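# Skript Teil 4: Handgreifer-Platz einrichten, pflegen, reparieren

Stand April 2019, ersetzt das Blatt vom Februar (das bitte wegwerfen, Tabelle war falsch)
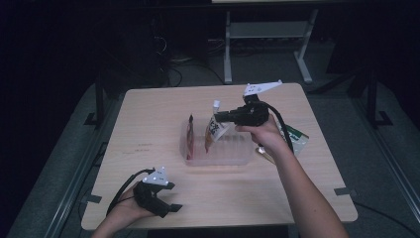 Heute nur der Platz selbst, Auswertung kommt in Teil 5. Es geht um den Tisch mit den zwei handgeführten Greifern, mit dem wir die Griffe für die Packzelle Lodberg aufnehmen. Wer den Platz übernimmt, macht immer dieselbe Reihenfolge: Tisch, Kabel, Marker, Backen, Nullpunkt, Probegriff. Tisch heißt zuerst: Klammern. Die kleinen dunklen an der Kante, links und rechts vorne, mit der Hand anfassen, nicht nur hinschauen. Wackelt eine, verrutscht der ganze Rest. Dann Kabel. Am rechten Greifer läuft das Kabel im Bogen nach unten rechts am Handgelenk vorbei, am linken über die Tischkante weg, so soll es auch sein: Bogen nach außen, nie quer über die Schale. Die dreieckigen weißen Platten oben auf den Greifern müssen frei bleiben, also Ärmel hoch, keine Uhr.

## 1. Tisch und Schale

- Platte trocken abwischen, kein Alkohol (greift die Oberfläche an)
- rote Stiftmarkierungen auf dem Holz NICHT wegputzen, auch wenn sie schon blass sind. Nachziehen nur nach Rücksprache
- Schale mit den Rippen im Boden: Rippen halten die Päckchen hochkant. Angeknackste Schale aussortieren, nicht kleben
- Päckchen, die nicht dran sind, liegen rechts neben der Schale. Nicht stapeln
- Licht auf den Tisch, Rest vom Raum dunkel lassen. Reflexe von hinten machen mehr Ärger als zu wenig Licht

Schale darf schief stehen, das ist gewollt. Aber innerhalb einer Serie bleibt sie wo sie ist!

## 2. Marker

Häufigste Fehlerquelle am ganzen Platz. Die Platte sitzt bei uns mit 2 Schrauben auf dem Greiferkörper, beide handfest plus eine Vierteldrehung. Fester nicht, sonst verzieht sich die Platte und die Lage kippt weg.

Prüfung:

1. Greifer ablegen, Platte zwischen Daumen und Zeigefinger, leicht drehen. Spiel? -> Schrauben
2. Punkte ansehen. Fingerabdrücke, Fussel, Kratzer. Mikrofasertuch, trocken
3. Im Programm (Cloltanex, Reiter »Tracking«) beide Greifer langsam kippen. Kein Sprung in der Anzeige
4. Linke und rechte Platte nie tauschen. Muster sind verschieden, Software meldet das leider nicht immer

Platte getauscht = neu einmessen. Immer. Auch wenn es »eh gleich aussieht«.

## 3. Backen und Nullpunkt

Backen flach, schwarz, Belag nutzt sich vorne zuerst ab. Grenze bei uns: Belag an der Spitze glänzt oder eine Kante steht hoch -> raus. Ersatz liegt in der Schublade Brøndum, immer paarweise wechseln.

Ablauf Wechsel:

1. Programm stoppen, Greifer abstecken
2. Alte Backen ab, Auflage sauber machen, Klebereste mit Kunststoffspachtel
3. Neue Backen drauf, erst beide ansetzen, dann anziehen
4. Von der Seite gegen das Licht schließen: Spalt muss über die ganze Länge gleich sein
5. Anstecken, Nullpunkt setzen

Nullpunkt: Backen ganz zu, *nicht pressen*, Wert abwarten, speichern. Danach ganz auf. Sollwert offen steht auf dem Aufkleber am Kontroller, beim rechten zur Zeit 700 Schritte. Beim linken nach dem letzten Wechsel fast 700, wird so akzeptiert. Weicht es stärker ab, nochmal von vorne, meistens wurde beim Schließen gedrückt.

## 4. Kabel

Schwachstelle ist der Austritt hinten am Greifer. Typisches Bild: Signal weg, sobald das Handgelenk nach innen dreht, danach wieder da.

- Wackeltest: Greifer liegt still, Kabel kurz hinter dem Austritt leicht bewegen. Meldung 203 = Kabel, nicht Sensor
- Stecker erst an der Box tauschen (links/rechts), dann erst am Greifer schrauben
- wandert der Fehler mit, Kabel raus. Bleibt er, Eingang der Box
- Zugentlastung so setzen, dass der Bogen locker liegt, wenn der Greifer in der hintersten Ecke der Platte ist
- Kabelbinder nur am Gestell, niemals direkt am Bogen

Kabel am Boden hinter dem Tisch: nicht drauftreten, nicht mit dem Stuhl drüber. Beim Schieben vom Tisch vorher alles lösen.

## 5. Probegriff

Vor jeder Serie, dauert keine fünf Minuten. Zwei Päckchen hochkant in die Schale, eins an die linke Wand, eins frei daneben.

- rechte Hand: von oben anfahren, Backen knapp über der Oberkante stehen lassen, kurz warten, dann erst schließen
- linke Hand: liegt vorne an der Tischkante, Backen offen, ruhig halten
- Päckchen raus, neben die Schale, Backen auf, zurück
- dann Hände wechseln

Aufnahme ansehen. Weg glatt? Öffnung sauber von auf nach zu? Beide Greifer durchgehend da? Wenn nein, zurück zu Abschnitt 2, nicht gleich am Programm rumstellen.

## Wartungsliste (hängt auch an der Tür)

| Was | Wann |
|---|---|
| Klammern, Kabelbogen, Marker ansehen | vor jeder Serie |
| Nullpunkt beide Greifer | täglich + nach Backenwechsel |
| Wackeltest Kabel | wöchentlich |
| Schrauben Markerplatte | wöchentlich |
| Backenbelag | wöchentlich |
| Einmessen komplett | monatlich, nach Umbau, nach Sturz |

Sturz heißt auch: »ist nur kurz auf den Teppich gefallen«. Eintragen und einmessen.

## Für das Protokoll

Jede Gruppe gibt eine Seite ab. Rein muss: Nullpunktwerte beider Greifer, Ergebnis Wackeltest, was getauscht wurde, ein Probegriff pro Hand mit Dateiname. Format wie im Projekt Tronder, Vorlage liegt im Kursordner. Handschriftlich ist ok wenn man es lessen kann.

Offen für nächstes Mal: Einmessen mit Winkel, Versatz zwischen Marker und Backenspitze (bitte Abschnitt 3 vorher nochmal durchgehen), Übergabe der Griffe an die Zelle.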